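Filed under: Notebook, Working Rules

October 14, 2021

Long day, a good one, and my tea has gone cold again while I sit here fussing over the handling rules. We're on draft 7 now and I do believe it's getting shorter, which pleases me more than it should. Coltberg wants one page that anybody can read standing up – fair enough, I say, though I had to let go of my lovely paragraph on cable slack.

What stayed in is the rule I care about most: open the fingers all the way before you come near a dish, go in slowly, and if you aren't sure of your hold, back off and start over. Gloves on, sleeves clear of the jaws. I also kept the bit about looking over the finger pads before every session, and the 60 minute limit, after which you put the thing down and rest your wrist, no heroics.

I still want a line on fruit, and on who speaks first when two people reach over one table.
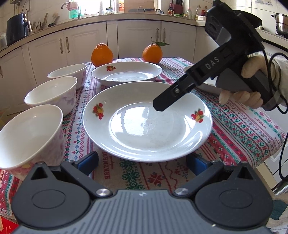 Tharun Poojary thinks the limit is too generous and would have it at half that, with a proper break written in, because tired hands are careless hands and a page of rules won't catch a falling bowl. I expect I'll give in by January.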